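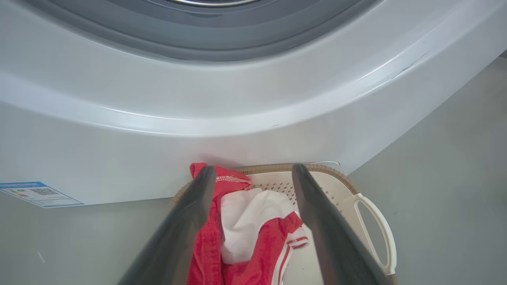
Wrist view, laundry task: red and white clothing between the fingers.

Zudach Wrist Kit
Demonstration recording for two-finger grippers

Folding a shirt is something most people manage by age ten. Getting a learned policy to lift one out of a basket takes a great many demonstrations, and somebody has to sit there and give them. The Zudach Wrist Kit is for that somebody.

It puts a small camera at the gripper, records what the fingers face along with the arm's joint positions, and files each attempt as its own episode. You drive, it writes everything down, including the attempts you would prefer it forgot.

What's in the case
Wrist camera with clamp bracket
Sync box
Cable, 9 feet, with strain relief at both ends
256 GB removable drive
Foot pedal (start, stop, discard)
Printed setup guide, 11 pages, two of which are about the clamp

The pedal was Ataberk Oral's idea. He designed the first one after a long November of reaching for the keyboard with his elbow. Tap once to start an episode and again to stop. Hold it down to discard. We made the hold a long one, having met operators late in the day.
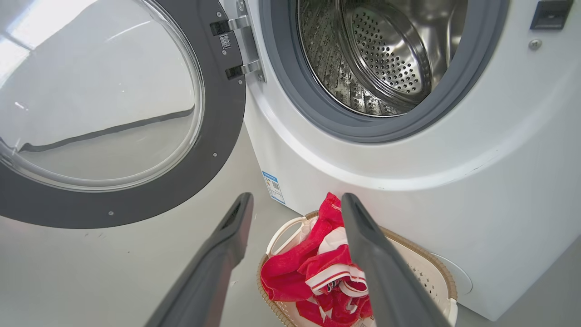
Same task with the washer door open and the basket in front of the drum.

Laundry is our standard test load. It is soft, it never lands the same way twice, and a washer supplies glass, polished steel and a dark gasket for the camera to argue with. Lock the exposure before you record. The guide explains how, and the Stakmont software will nag you if you skip it.

Stakmont also handles labeling. Mark an episode as success, failure or partial, add a note, and move on. Please keep the failures. Morfudd Prosser, who runs our operator training, labeled 117 episodes in one sitting and reports that "partial" is where all the interesting arguments happen.

Fits
Breditz parallel grippers, all sizes
Sezer arms, with the adapter plate (sold separately, and yes, we've heard about that)

Does not include
Robot, washer, laundry, patience

Spare clamps and longer cables are listed under Accessories. Lab orders ship with one extra pedal.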